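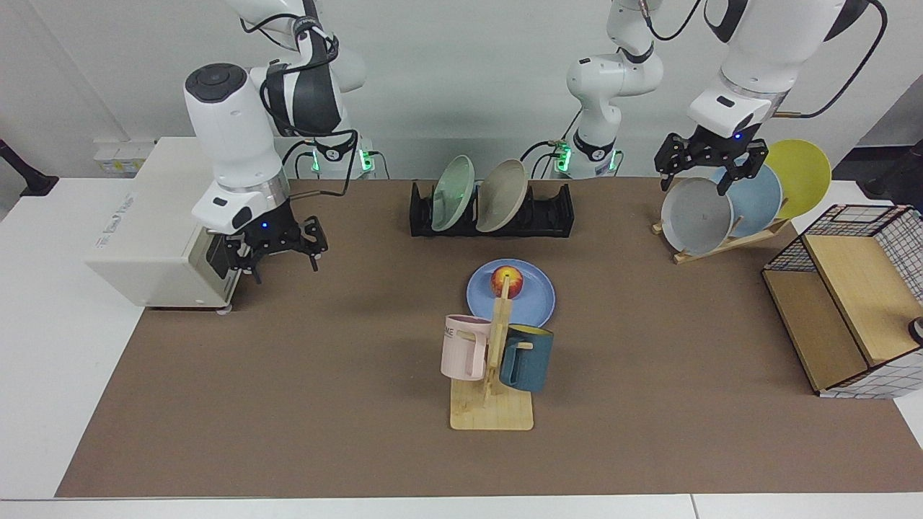 Brown work mat on a white table, with a white arm at either side.

Hinging a Print for Exhibition

These steps cover mounting a single work on paper in a hinged window mat with Japanese paper hinges and wheat starch paste. They apply to prints and drawings up to 32 inches on the long side. Larger sheets, pastels and anything with flaking ink need a different mount.

Materials

Mat board, 4-ply, 100 percent cotton, two pieces the same size
Japanese paper, medium weight, for the hinges
Wheat starch paste, cooked and strained
Gummed linen tape for the board spine
Blotter squares, spun polyester squares, small weights
Small flat brush, bone folder, soft pencil, metal ruler

We use Tredano board and Sillus medium tissue. Gerlach board is also fine but runs slightly thicker, so check the depth of the frame rebate before cutting.

Measuring the window

Measure the image on all four sides. Old plates are often out of square, and opposite sides may differ. Use the larger figure in each direction and add a quarter inch of clearance all around. If there is a signature or edition number in the lower margin, extend the window down until both show in full.

Make the bottom border of the mat wider than the top. A half inch extra is enough for most sheets.

Joining the boards

Cut the window. Lay the window board face down and the backing board face up, top edges touching. Run linen tape along the full length of the join. Moisten the tape evenly, press it with the bone folder and fold the boards closed while it is still flexible. Check that the outer edges line up.

Making the hinges

Tear the hinges; do not cut them. Draw a line on the tissue with a damp brush and pull the paper apart along it. The feathered edge spreads the stress and will not show through a thin sheet.

A small print takes two hinges, set in from the upper corners. For a sheet wider than it is tall, add a third at the center only if the paper is heavy.

Attaching the print

1. Place the print in the closed mat and adjust it until the image sits evenly in the window.
2. Put a clean weight on the print over a square of blotter. Open the mat and mark the top corners lightly on the backing board.
3. Turn the print face down on clean blotter.
4. Brush a thin coat of paste on the lower end of each hinge. Wait until the shine is gone.
5. Set the pasted end on the back of the print, overlapping the top edge by no more than a quarter inch.
6. Cover with polyester, then blotter, then a weight. Change the blotter after 7 minutes and leave under weight until fully dry.
7. Turn the print face up, align it with the pencil marks and paste the free ends of the hinges to the backing board.
8. Paste a crosspiece of tissue over each free end and dry under weight as before.

Labeling

Write the inventory number in pencil on the back of the backing board, lower left, in the form used on the loan list (for example, Galthorpe 3,796). Do not write on the print. Do not use adhesive labels inside the mat.

Removing the print later

Dampen the hinge where it meets the board, wait for the paste to soften and lift with a thin spatula. Keep water off the print itself.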